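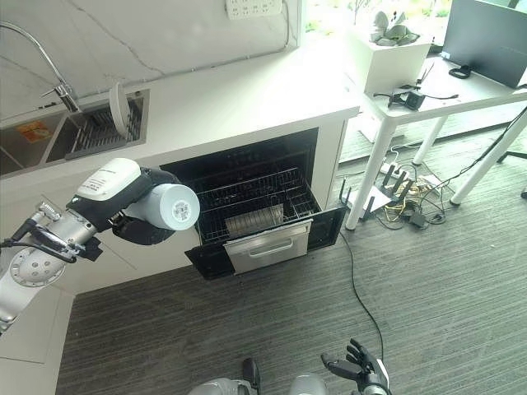

Cup, rack, counter. The eternal triangle.

1/ Our building's laundry room has a sign-up sheet. It's been up since November and I'd like to talk about what it has done to us as a people.

2/ There are 44 apartments in the Pollaven and 3 washers. One of those has been making a noise like a cow in a stairwell, so call it 2.

3/ The sheet began as a grid. Name, apartment, hour. By the second week people were writing in the margins. By the fourth someone had taped on an extra page, with a border.

4/ A person known only as Doucet has booked Sunday at 7 a.m. through the end of time. I have lived here six years and never met a Doucet. The dryer is always warm at 8, though.

5/ You can cross yourself off. You can't cross off someone else. This was added in red after what I'll call the towel week.

6/ My own crime: I signed up as "Z. Krajewska" and then again as "Zofia," figuring those were two different women with two different sets of sheets.

7/ A reply appeared under it in pencil. "Hello to you both."

8/ Management has now offered us an app. It costs the building roughly 3,000 a year and sends you a text when your socks are done. We voted. The paper won by a lot.

9/ I voted for the paper too. I want to see who took my Tuesday and I want to see their handwriting.

10/ Anyway there's a new page up tonight and the pen is gone. The string is still there. If you live on my floor and have a blue pen with tape on the cap, I'm in 4C and I have questions.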